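Potar Arkard Folding Shopping Cart

$59.00
In stock. Ships from our warehouse, usually next working day.

Color: Gray / Navy / Dark Green (dark green back in August)
Wheels: Standard / Tedesco soft tire (+$10)

Add to cart Save for later

Overview

Two-wheel pull cart for groceries, laundry, library books, dog food, whatever. Steel frame, removable bag, folds flat against a wall. Made for people who walk to the store and don't want plastic handles cutting into their fingers on the way home.

The Arkard replaces the old Potar cart we sold for years. Same height, same handle. New axle, new bag, better feet. If you had the old one and liked it you will like this one. If you had the old one and the feet fell off, sorry, the new feet are bolted on.

Pulls behind you or pushes in front. Most people pull. Tilt it back until the weight sits over the axle and it feels light, even with milk and potatoes in the bottom. Heavy stuff goes low and toward the wheels, bread and eggs on top. Sounds obvious but we get emails.

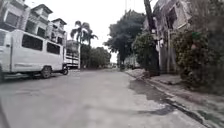
Handle is foam over steel tube, wide enough for two hands on stairs. One height only. It suits most adults fine, taller people may want to try a cart with a telescoping handle before buying, we carry two of those, see the Carts page.

The bag

Comes off with four snaps and a strap. Lirnov coated fabric, heavy weave, wipes clean with a damp cloth. Drawstring top under a flap so things stay put if the cart tips. Front pocket for keys and list, back pocket for an umbrella. Do not machine dry. You can machine wash cold but the coating wears off faster, hand wash is better. Hang it open over the tub.

Showers OK. Not a dry bag — in real rain the seams will let some in, so put flour and sugar in the middle.

Replacement bags sold separately, fits old Potar frames too. Check that your frame has the round crossbar, the square one needs the clip kit.

Which wheels?

Standard wheels are hard rubber on a plastic hub. Cheap, tough, a bit noisy. Fine if your route is mostly store floors, elevator, decent sidewalk.

Tedesco wheels are bigger and softer. Foam filled so no pump and no flats. Quieter, especially early morning, and they step over patch edges and small lips without yanking your arm. Slightly wider, so measure your closet.
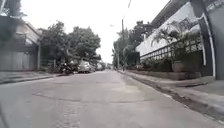

Patched asphalt with sidewalks on both sides.

Wheels swap without tools. Push the button in the hub, pull wheel off, push new one on till it clicks. Tug it to make sure. If it doesn't click there is probably a hair or a bit of string wound on the axle, clean that off first.

Care

Wipe the axle every month or so, one drop of light oil. Not cooking oil please. Check the two bolts at the fold joint now and then, they can work loose in the first few weeks and then settle down. Wrench is in the front pocket of the bag, small silver thing, easy to throw out with teh packing.
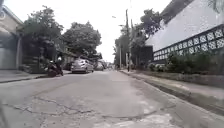

Loading limits are for the cart standing and rolling on the level. Go lighter for stairs and for bad ground. Curbs are the main thing that bends axles, so turn around and pull it up backward, both wheels touching at once. Going down, same idea, let it down slowly and don't drop it. Cracks are less of a worry, even a web of them like in the street photo, but the standard wheels will rattle over that and glass jars will knock together. Towel between the jars. Tedesco wheels help alot there.

We rolled a loaded sample over a bump drum for 3000 turns before ordering stock. Frame fine, fold joint fine, one standard wheel worn flat on one side. Supplier has changed the rubber since.

In the box

Frame, bag, two wheels, wrench, two spare snaps, one page of instructions. Assembly is wheels and bag, takes a few minutes.

Parts

Feet (pair), handle foam, snaps, fold joint bolts, clip kit, bags, both kinds of wheel. All kept in stock. Email with the cart color and wheel type and we'll send a price.
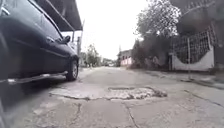 Parked car, worn concrete street.

Shipping and returns

Flat rate, one box. Return within 300 days if unused, 10 days if you've used it and just don't get along. Keep the carton, it's an odd size. Frame has a two year warranty, bag one year, wheels are a wear part and not covered unless they arrive bad.

Bulk orders for buildings and senior centers, please ask. Can do mixed colors, cannot print logos.

Page updated May 5, 2024. Dark green price may change when it comes back.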